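News > Community > Giving

Lidembridge clothing drive asks donors to fold and sort before drop-off

1/25/24

The Lidembridge clothing drive opened its winter collection this week with a new request for donors: fold what you bring, and keep small items separate from large ones.

The drive is run out of the back half of the Siriwan building on Mill Street, which also houses a tool library. It takes clean, wearable clothing in all sizes and passes it on at no charge. Organizers said the September collection brought in more than the sorting tables could handle. Much of it came in tied trash bags with shirts, socks and kitchen goods mixed together, and clearing it took 14 days.

This time, shirts, jackets and pants should be folded flat into rectangles. Socks, scarves and other small pieces should be rolled. Rolled items go into divided trays at the sorting tables, one to a cell where they fit, and the trays then go straight out to the shelves. Donors who want to place their own items in a tray may do so.

Paper bags are preferred over plastic. The Siriwan building recycles paper on site, and a bag with handles can be used again by someone picking up clothes. Donors are asked to take out receipts, drink carriers and other packaging before they hand a bag over — the September sorters filled 3 recycling carts with it. 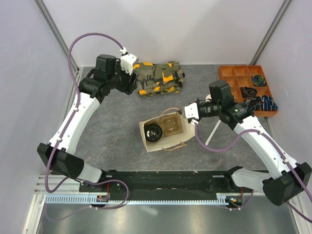
Does clothing have to be in a bag to be accepted?

Loose items are fine as long as they are clean and folded, and there is a counter inside the door where they can be left.

Giltel, the moving and storage company, has lent 50 stackable trays for the season. Cindine, a laundromat two doors down, will wash anything that comes in clean but musty from storage. Stained or torn clothing will be turned away at the counter, as will pillows, mattress pads and single shoes.

The most requested items at present are children's coats, men's work pants in larger sizes and heavy socks. Patterned and camouflage clothing is welcome. Uniforms with name tapes or badges should have them removed first.

Households picking up clothes can take up to 50 pieces over the season. No proof of address or income is needed. Pickup is in the morning and drop-off is in the afternoon, and the two will not overlap. Organizers said mixing them in the fall left people waiting in the hallway while bags were opened around them.

Parking is behind the building. The front steps are being repaired, so people with heavy loads should use the side ramp — the bell there rings at the sorting tables. Bags should not be left outside after hours. Several were rained on in the fall and had to be thrown out.

The collection runs until the shelves are full. A notice will be posted on the side door when drop-off closes, and pickup will continue after that.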